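How to choose a paint colour without trusting the chip

Posted 2018-09-11 by Albane Poulain

Most advice on picking a paint colour comes from people who sell paint. I don't say that to be rude. It does explain why so much of it tells you to buy another tin. What follows is the method I use at home, and it costs very little apart from patience.

You'll need a sample pot of each colour, some white card, a brush, masking tape and a pencil. Stop at 3 colours. If you can't get your list down that far, you aren't ready to buy anything.
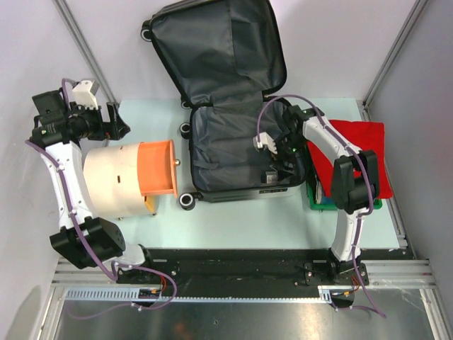
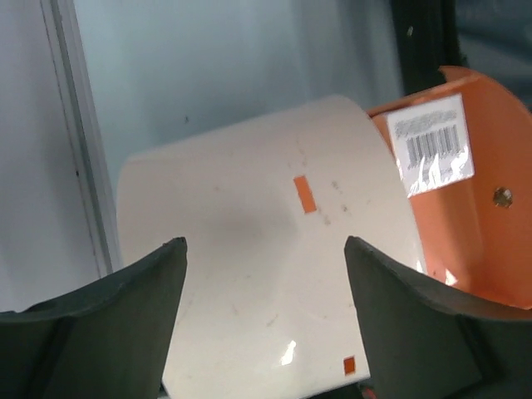 Do I really need sample pots when the shop gives out chips for free?
Buy the pots. A chip is a few centimetres of printed ink or thin coating, and your wall is several square metres of the real thing. Pale colours are the worst for this. A soft grey with a bit of purple in it can look plain grey on the chip and quite lilac once it covers a room.

Step 1. Make the boards

Cut one piece of card for each colour, as large as you can manage. Give it two full coats and let the first dry as long as the tin says. Leave a bare white border around the edge so the old wall colour doesn't sit hard up against the new one.

Write the name and the finish on the back. I skipped this once with two Virano off-whites and spent an evening pretending I could tell them apart.

Don't paint patches straight onto the wall. Plenty of guides say to, and then you have ridges to sand off before you start the real job.

Step 2. Move them around

Tape a board beside the window, then on the wall facing it, then in the darkest corner. Look at it in the morning, in the middle of the day, and at night with the lights you normally use. Leave each colour up for 4 days before making up your mind. A grey sky and a bright one will give you different answers, and you want both.

Hold it against the floor and the trim too. Those usually stay, and they'll push the colour around more than you'd expect. Pale green next to warm timber is a good test of anyone's optimism.

Step 3. Be hard on the colour match

Shops will scan almost anything and mix you something close. Close is the word. My neighbour Wilson Cárdenas took a Derton chip to a shop that only mixed Bustar, and the result was fine on its own and plainly wrong beside the hallway he was trying to match. If you need a true match, get the same brand in the same finish, and even then brush out a test board first.

Step 4. Buy the lot at once

Work out your wall area, read the coverage on the tin, and allow for two coats. I don't believe "one coat" claims and I've yet to meet a wall that does. Tins mixed on different days can vary, so tip them into a large bucket and stir before you start.

What about finish?

Low sheen hides dents better than gloss. "Washable" on a matte tin deserves some doubt – rub a dry test board with a damp cloth and see whether it leaves a shiny patch. If it does, keep that paint for ceilings.

Store the boards flat in a cupboard once you're done. They're handy when you go looking for curtains.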